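Kitting Cell, Hotlow Workshop: Setup and Upkeep

Gallery updated 8 January 2026

Clindeck keeps one two-arm cell at its Hotlow workshop for the Rerimo kit, which is a round control board packed with a solenoid and a wire harness. This page is for people who look after the cell on a shift or are about to start.

The cell went into service in June. The control software is Ilie, and the bin positions are stored in it by corner, so a bin that has been bumped needs to be squared up by hand before the program is started again. There are 4 bins to a setup. Parts go in as a single layer. Harnesses are the hardest item to present well, and we are still changing how we lay them out.

Routine care is short. Wipe the bins and tray with a dry cloth at the start of the shift. Check the finger screws every 300 kits and change the finger pads at 3,000. Look along the cables on both arms for rubbing — the loop near the wrist is where we found wear last fall, and it took 13 days to get the replacement. Change the paper in the tray when it creases. A fold in the paper can catch a lead and drag a board with it.

If an arm stops on a wire pick, put the cell on hold first, then free the wire from the fingers by hand. Do not jog the arm with a harness still gripped. Home both arms afterward and run one kit at slow speed before going back to normal.

Solenoids should be spread out enough that the leads can be separated. Crossed leads are fine for the camera but not for the pick, and the connector end tends to follow whichever lead is on top.

Both views are from the same setup. 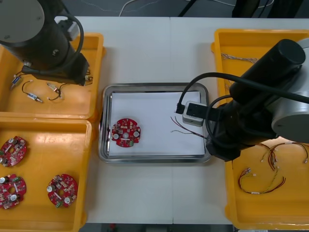
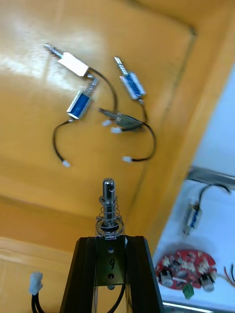 First picture: bins on both sides of the lined steel tray, right arm holding the ends of the loose wires. Second picture: solenoids in the yellow-orange bin, with the gripper marked 9 in front.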